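Skustholm hand gripper: README

Skustholm is a hand-held two-finger gripper with cameras, built in a shared workshop and used at home to record how small things get picked up and put away. This file covers the build, the recordings and the folder layout.

Build

The linkage arms are black and turn on screw pivots. Both fingers carry a ridged grip pad on the inner face. The first pads were smooth and let go of thin rings, so Ok-hee Do cut the ridged ones. Replace them as a pair.

The side camera unit is held on with a strap. Check the strap before every session. If it has slipped, stop and redo the calibration, as old values will not match.

Calibration takes 100 images of the printed board. Sang-wook Nam's script rejects blurred ones and tells you when to take more.

Recordings

The current set, Maeng, was recorded in February in bedrooms and kitchens. It holds 1000 short clips. Tasks in the bedroom part are sorting jewelry-sized items into an open box, taking them out again, and moving them across a soft surface.
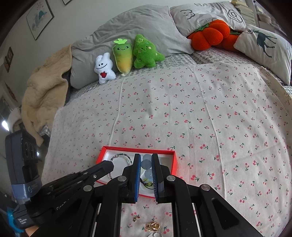
Soft surfaces give the most trouble. A mattress sinks when the fingers press down, so the height at which they close varies from clip to clip. We left these clips in and marked them "soft" in the task sheet.

Folders

clips/ one folder per clip, video plus finger opening
calib/ one file per session
tasks.csv clip name, room, surface, task
parts/ drawings for the arms and pads

Known problems

Finger opening is missing for 11 clips. Thin cords and chains are often hidden by the pads at the moment of closing. Lamps left on in the room can wash out part of the picture.

Contact

Build questions go to Ok-hee Do, recordings to Zuleica Queiroz.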